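Search this guide Go All sections Search

Altis Two-Arm Bench – Set-up Guide
Section 4: Comparing grippers on the T-shirt fold
Updated in January, by the Galgate bench group

4.1 What this section is for

Use this section when you have two or more gripper types and want to know which one you should keep for cloth work. It supposes that the arms are already mounted and that you have finished the joint check in Section 3. We compare two finger sets, the Osgate short finger and the Choo thin finger, but the steps are the same for other sets.

The comparison uses one garment and one fold. A T-shirt is a good choice, for the hem and the collar behave very differently under the fingers.

4.2 Prepare the table and the cables

1. Cover the working area with brown paper. Pull it flat before you fix it. A wave in the paper can lift a thin finger enough to spoil a pinch.

2. Mark the paper with blue tape to make large cells. You will use the lines to place the shirt the same way in each trial. The cells do not need to be perfect, but please do not move the tape between two finger sets.

3. Connect the finger sensors and the wrist cameras through the USB hubs, and keep the hubs outside the papered area. Connect first the left arm, then the right arm. 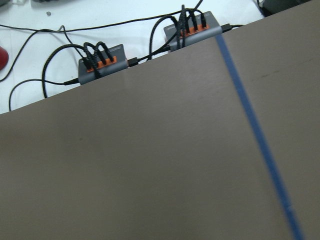 4. Start the controller program and wait until all devices are in the list. If a device is missing, take out its plug at the hub, wait 12 seconds and put it in again. Do not change it to another port. The program remembers the port, and with a new port it can exchange the left side and the right side.

5. Move each arm slowly by hand guiding to the far corner of the table and back. Look at the cable at the wrist during this movement. It should make a free loop and never become tight.

Note: A long loop is safer than a short one, but it must not hang lower than the fingertips. If it does, the loop will drag the cloth and you will blame the gripper for it.

CAUTION: Keep one emergency stop within reach of your hand the whole time. When two people work, agree before the start who will press it.

4.3 Run the trial

1. Lay the shirt flat on the paper, front side up, with the collar toward the desk. Smooth it one time with your palm. Small creases are allowed and even useful, as a real shirt will have them.

2. On each pendant, set the speed to 50 percent and the grip force to the start value of the finger set. For both sets in this section the start value is 11.

3. Bring the first arm to the edge of the shirt. Stop when the fingers are beside the cloth, and check that they are open.

4. Bring the second arm above its corner and hold it there. Do not lower both arms together in the first trial. It is difficult to watch two pairs of fingers at the same moment.
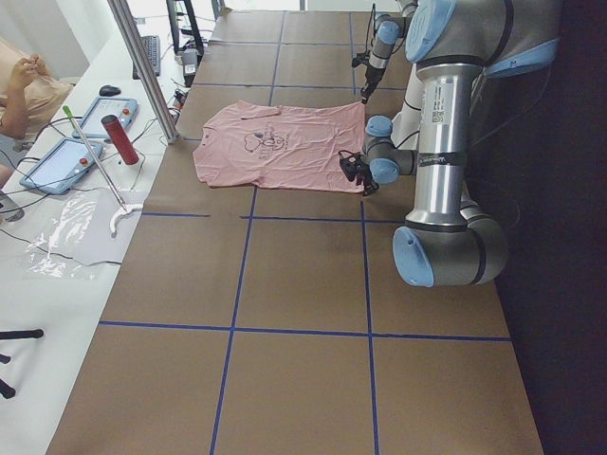 4.4 Make the fold and judge it

1. Close the fingers on the hem and lift a little. If the cloth slips, raise the force by one step and repeat. If the fingers catch the paper together with the cloth, raise the wrist slightly – do not lower the force.

2. Fold the shirt lengthwise. Both arms should reach the fold line at the same time. If one arm comes first, the hem will bunch between the grippers.

3. Lower the cloth until it lies on the paper, then open the fingers and leave the arms in place. Look now at the hem, before anything moves again.

4. Write down these points for the trial:
– finger set and grip force
– slip at the hem, slip at the collar
– paper caught, yes or no
– whether the cloth followed the fingers when they opened

5. Move the arms away, lay the shirt flat again and repeat. Make 12 trials with one finger set before you change to the other.

Note: The controller keeps the last 4000 lines of the sensor log. Save the log after each finger set, otherwise the older trials will be written over.

Our own experience with these two sets is mixed. The Choo finger goes under the hem more easily and wants less force. The Osgate finger holds the collar better, where the fabric is double and has a seam, and it lets go of the cloth more cleanly. For a single layer we would take the Choo. For the second half of a fold we prefer the Osgate, although it needs more patience at the hem.
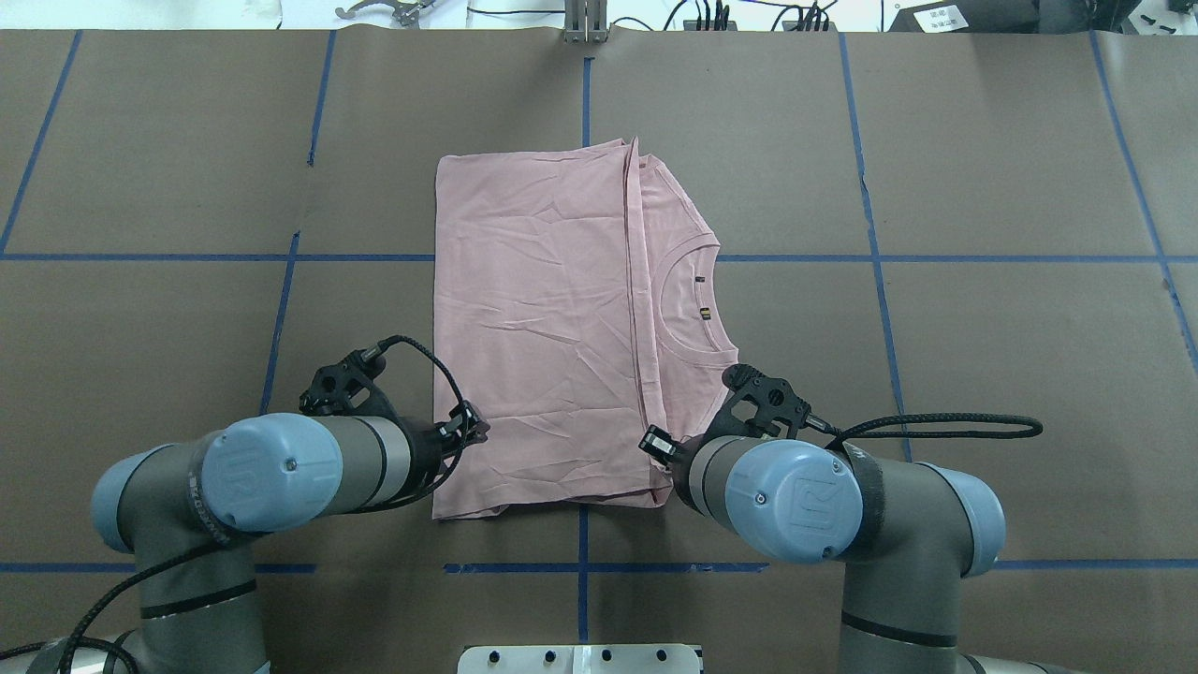
Can I put a different finger set on each arm?
The controller permits it, but do it only after you have tested each set on both arms. Enter the finger length separately on each pendant, and lower the speed for the first trial, because the two wrists will then stand at different heights over the table.

4.5 After the comparison

1. Send both arms to the rest position, and wait until the pendants show that the movement has ended.

2. Close the controller program before you unplug anything from the hubs.

3. Remove the finger sets and look at the pads for threads. A thread under the pad changes the grip force reading. Continue with Section 5 for pad cleaning and storage.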